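Ticket 1531 - Saved recipes missing from the meal planner after the August update
Opened by: Kieran Ó Néill
Handled by: Tadhg Costello, Tekby support

Hi Kieran, and thank you so much for the kind note and for being so patient with us. I know you put a lot of evenings into those recipes, so let me go through where we are.

Your Prulstead account still holds 564 recipes on our side, and the planner on your tablet is only loading 27 of them. So the good news is that they're all safe - the tablet just isn't asking for the rest. 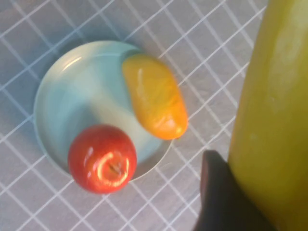
I had you sign out and back in first, which I'm afraid did nothing except make you type that long password again (sorry!). Next we cleared the local list and ran a fresh sync. It stopped at the same recipe both times, the fruit chutney you brought over from Coughlan, and that gave me something to chew on. The notes field on that one is nearly 3000 characters long, and the old importer let it through when it shouldn't have.

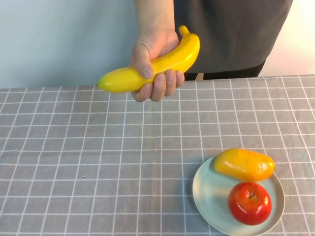 Will I lose my shopping lists if I reinstall the planner?
Shopping lists are kept with your account, so they come back the next time you sign in.

I've now split the chutney notes into two parts from here, without changing a word of your text. When you have a quiet minute, open Settings, choose Sync, and tap Start Over. Please leave the tablet plugged in while it runs, and don't worry if the bar sits still for a bit near the beginning - it does that with bigger collections.
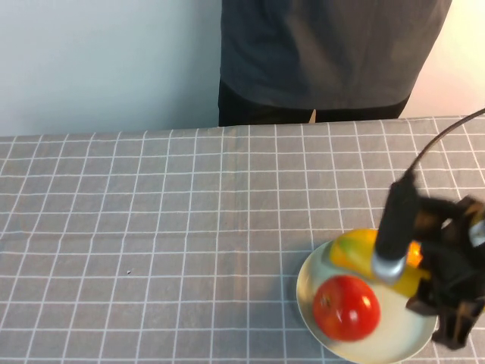
Dark gray shirt, pale wall behind.

Update, Saturday, October 31, 2020: Kieran wrote back that the full list is showing again, chutney included. The tags from Gisgate are still out of order, so I'm leaving this open and will look at those next.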